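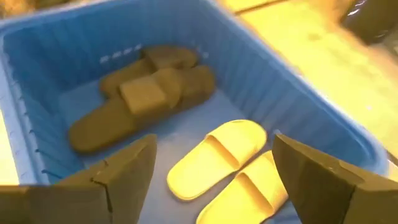
A reader wrote in to tell us that she gave up on public baths years ago, after the one in her town closed, and that a weekend in Zunarbridge changed her mind before she had even found a towel. She wanted to know why we had never covered the place. Fair question! So I packed a swimsuit and took the slow train up in April.

Zunarbridge has 2297 residents and, to my great delight, a bathhouse big enough for a city. It's called the Braltutov, and it sits right on the river behind the old wool sheds. The front doors open at six in the morning, and by ten past there are already people in the hot pool with their chins on the water, talking over the price of hay.

You leave your shoes at the entrance, pay at a little window and go down a tiled corridor that smells of cedar and wet stone. Then comes the big room. I had seen photos, but they don't prepare you for the sound of it, all that low chatter bouncing off the dome. The main pool is kept at 40 degrees Celsius, which feels like too much for a minute and then feels like exactly what your shoulders have been asking for all winter.

The building nearly didn't make it. It shut in 2000 when the boiler failed, and for a long stretch the only swimmers were pigeons. The town bought it back bit by bit, and 700 households still pay a small yearly share toward the heating. In return they get the early hour to themselves twice a month, and they guard it fiercely.

My favorite corner is the Khondokar room, a low, dim steam bath up a short flight of steps, with one round window over the river. Go in late afternoon, when the light turns the steam gold. I stayed too long, came out pink as a ham and had to sit on the bench with a glass of cold mint tea (free, and refilled without asking).

Afterward, cross the footbridge to Dastetti for dumplings in broth. Half the tables will have damp hair. Order the ones with sour cherry, even if it sounds wrong with soup, and get a second bowl if the last train allows it. Mine did, just barely.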